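Vallora Property Listing System
Agent Set-up Guide, Section 3: Creating a Waterfront Listing

Print this page | E-mail this page
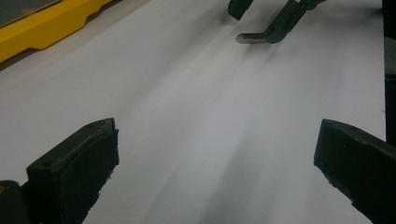

Plain white surface with soft diagonal shadows.

This section explains how a licensed agent enters a new waterfront property and submits it for review. An active office account is required.

1. Sign in and select Listings, then New Listing.
2. Under Property Class, choose Waterfront. The Shoreline panel opens.
3. Enter the parcel number exactly as it appears on the deed, including any leading zeros.
4. In Frontage, enter the surveyed length in feet (for example, 150). Do not enter units.
5. Select the water type: ocean, tidal river, lake or pond.
6. Enter the interior living area in square feet without a comma. A home of 1,881 square feet is entered as 1881.
7. Attach the flood zone certificate and the dock permit, if any.
8. Select Save Draft, review the summary, and select Submit.

Note: Drafts are kept for three months. Expired drafts cannot be restored.

Caution: Changing the Property Class after step 4 clears the Shoreline panel. Record all frontage figures before making this change.

Caution: Do not describe a beach as private unless the title report confirms it.

Listings in the Rissanen and Avus districts also require approval by the regional compliance officer, Anselmo Ospina.

Continue to Section 4: Scheduling Showings

Print this page | E-mail this page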